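Unit 6: Setting up a small work area

Read this before the lab. It covers height, reach and light, and the exercise at the end is due with your Unit 6 notes.

Height comes first. For most hand work, the surface should sit a little below the elbow when the worker stands with arms relaxed. Fine work needs a higher surface, heavy work a lower one. If two people of different heights share a bench, set it for the taller one and give the shorter one a platform.

Reach is measured from the front edge. In this course we use 400 mm as the limit for things picked up all the time and 600 mm as the limit for things picked up now and then. Anything past that goes on a shelf or a cart.

Light should come from the side opposite the working hand. Glare is a common complaint in the Hileo workshop notes (packet, section 2). Moving the lamp fixed most of it. 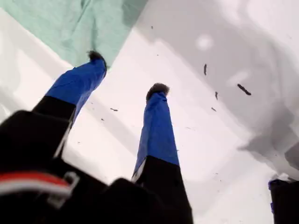
Prepared by the Remia course office | Apr 22, 2019

Exercise. Pick a place where you do the same task often, such as a kitchen counter or a desk. Draw it from above, mark both reach limits, and list what falls outside them. Move one item and use the new layout for a week. Write up what changed, in no more than 529 words. Drawings do not count toward the limit.

Related items
Unit 5: Lifting and carrying
Unit 7: Storage and labels
Reading: The Mangundap packing room
Dastar bench worksheet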